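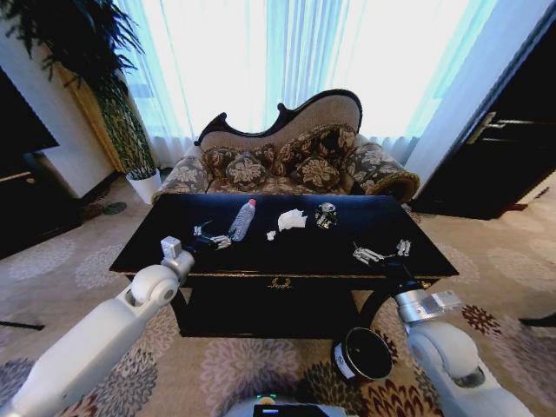
Living room table. Bottle, tissue, the usual.

Right, a thread on the front room, as a few of you asked how I'm getting on with the black table since I posted about it in August.

It came from a house clearance in Tenthorpe. Lacquered top, carved skirt, little gold wreath on the front. I paid 30 for it and Emilian Mocanu brought it over in his van.

The lacquer is lovely and it shows everything. Fingerprints, dust, rings from mugs. If you want a table you can ignore, get a matt one.

What I do now is clear the whole top before I wipe any of it. I used to wipe round things and ended up with dull patches in the shape of whatever had been sitting there.

Order: rubbish first, so tissues and bits of paper go straight in the bin. Then bottles to the kitchen. Ornaments last, on to the sofa seat while I do the top.

The black and gold ornament with the white bit on top lives on the table full time. It's from a gift shop in Toledo and I wouldn't put it anywhere else.

Cloth: plain microfibre, barely damp, then a dry one straight after. I tried the Ruvora furniture spray and got smears that took two goes to shift. It may be fine on other woods.

The carved skirt I do with a soft paintbrush, once a month or so. A cloth just pushes the dust further into the carving.

Sofa next. Camelback, beige with a brown and cream floral, dark carved wood along the top. The cushions are the same sort of print. I had plain brown ones before and they looked wrong.

I had a quote of 700 to have it reupholstered and 800 with the seat padding done as well. Decided against both. The fabric is sound and I like the pattern.

For the sofa I use the brush end of the hoover on low, seat first and then down behind the cushions. The scroll arms get grubby quickest so I do those every week.

Whole lot takes me around 17 minutes if I don't stop to read the post.

Someone asked about felt pads for the table legs. Mine are Skultelport, the small brown ones. Two have come off already so I'm looking for something better if anyone has a suggestion.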